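February, dye bench, after lunch

Okay, picking up where I stopped before the kettle went. The walnut vat from the Jonport hulls is finally doing something interesting! The first skein came out a sort of weak tea, which I blamed on the hulls being old, but then I reread my own page and saw I'd weighed the yarn and forgotten to add the second bag. So: second bag in, 386 grams of hulls in the pot now, soaked overnight with the lid on and brought up slowly this morning. Color is a proper brown. Smells like a wet forest floor and I've had complaints.

Boris Nedeljković stopped by to look at the iron afterbath and says I'm using too much. He's probably right. I put in 3 grams and the brown went to a flat charcoal within a minute or so, and the wool has that slightly crunchy feel I remember from the oak gall mess last year. Going to halve it on the next skein and pull it out faster. If anyone is using the iron pot, please please rinse the spoon, and don't put it back in the jar with the alum spoons (I found it there, orange ring and all).

Skeins so far, all on the Albers wool, the thin one:

A — hulls only, weak. Keep as a sad reference.
B — hulls, both bags, 15 minutes at a simmer. Nice warm tan.
C — same but left to cool in the pot. My favorite, deep and a little reddish where it sat against the bottom.
D — C plus iron. Too dark, crunchy.

I want to try C again on the Storel cotton, but cotton needs the tannin step first and I'm out of sumac. Nemelley has it cheaper than the last place, only they want you to buy a big sack. Does anybody want to split one? Write your name on the door sheet.
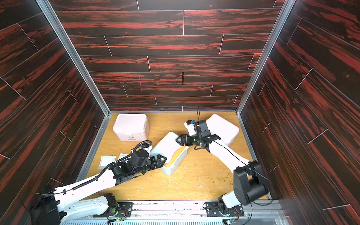 Other thing I keep meaning to write down is the water. The tap by the window gives me duller yellows than the one in the back, every time, same weld, same wool. I always figured it was me. I filled a jar from each this morning and dropped in a test strip, and the window one reads harder, so maybe that's the iron talking, or the old pipe. I'll do the next weld pot with rainwater from the barrel and see. If it comes out bright I'm going to be insufferable.

Left on the rack: B and C, labeled with the blue thread. D is in the sink in a vinegar rinse, don't throw it out, I may still overdye it with madder. Page 13 of the old notebook has the madder temperatures, and the number with the coffee stain over it is a 6 — I checked with a lamp.

To do: order alum, find the long tongs, wash the big strainer.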